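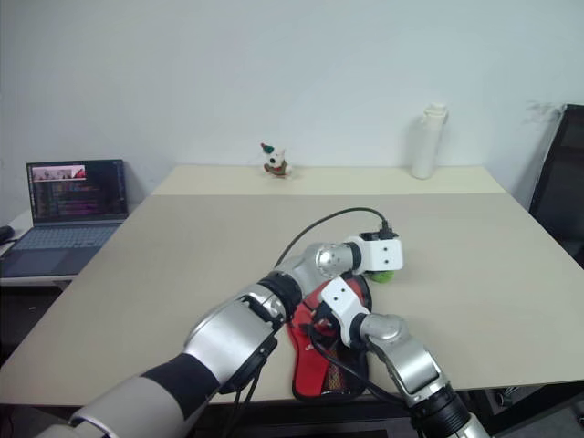

Press Releases

Nostico's winter gift drive is open, and we've doubled the drop-off spots

Vernden, 30 October 2021

Hello from the back office at Nostico! I run the winter gift drive, I write these releases myself, and I've had a lot of coffee, so please bear with me. The short version for anyone on a deadline: the drive is open as of this morning, it runs until the middle of December, and we want to get a gift bag to every one of the 376 households on our list in Vernden and the farm roads out toward Brarnberg.

Now the long version.

Nostico is a small nonprofit. For most of the year we run a diaper and toiletries pantry out of two rooms on the ground floor of the old Santoso Building, and you've probably walked past us without noticing because our sign is the size of a cereal box. Families come in, they tell us what they're short on, and we hand over what we have. Shampoo, wipes, toothpaste, laundry soap, all the stuff that costs a fortune and that you can't buy with food benefits. In the winter we add toys. That's the gift drive, and it's my favorite part of the job by a mile.

Last winter we packed bags for 177 households. The list has more than doubled, partly because Brarnberg's own holiday program closed in April and we said yes when they asked if we could take their families on. I'd say yes again tomorrow — but I do need a lot more soap and a lot more stuffed animals than I've ever had to ask for.

What goes in a bag

Every bag has one new toy per child and a set of basics for the whole house. For toys we're looking for plush animals, puzzles, card games, art supplies and picture books in any language. Plush goes fastest with the under-fives, and anything in a winter hat or a silly sweater is gone first. Please don't wrap anything! Parents like to do that part themselves, and we'll put a roll of paper and some tape in each bag so they can.

For basics, full-size bottles please. Shampoo, body wash, lotion, dish soap. I know the travel sizes are cute and easy to toss in a cart, but a family of five goes through one of those in a morning. Unscented is great if you can find it, as we have quite a few kids with eczema on the list. Check that caps are screwed on tight, or you'll hear from me. I spent an entire evening last year washing conditioner out of a box of coloring books.

A few things we can't take: used plush toys, opened toiletries, toy weapons, candles, and anything with button batteries. Gently used books are fine. Gently used board games are fine too if you've checked that the pieces are in there.

Where to bring it

We had three drop-off spots last year and there are six now. In Vernden you can leave donations at our front door in the Santoso Building, at the public library, at the swimming pool entrance, or at the hardware store on Mill Street. In Brarnberg there's a bin at the fire station and another at the feed store, next to the register. The bins are green and they have our name on the lid. Please don't leave bags outside after closing, even if it's only for the night. The raccoons in this town are organized.

If you'd sooner give money, we'd love that too, and it stretches further than you'd think. We buy toiletries by the case, and our goal for the season is 2,000 full-size items. Checks can be made out to Nostico with "winter drive" on the memo line. You can also pay by card at the front desk, and we'll write you a receipt on the spot.

Packing nights

We still need people to pack. There are packing nights every week from mid-November on, from six until nine, and there's room for families. Kids over eight are welcome with an adult, and they're usually better at matching toys to ages than I am. You'll be on your feet most of the evening, so wear comfortable shoes. There will be chili. Somebody always asks if it's vegetarian — one pot is and one pot isn't.

We're also short on drivers for the Brarnberg side. You'd need your own car, a decent-sized trunk and one free Saturday morning in December. The routes are short and we give you a printed map, since phone signal drops out past the quarry.

For families

If your household could use a bag, you can sign up at our front desk or by phone until the end of November. We ask for the number of people at home and the ages of the kids. We don't ask for proof of income and we don't share the list with anyone. The first 100 households to sign up also get to pick their pickup time, so it's worth coming in early if you work odd shifts.

Reporters are very welcome at any packing night. Call the Nostico front desk in the afternoon and ask for the gift drive. Please don't photograph families at pickup, but you can photograph the chili all you like.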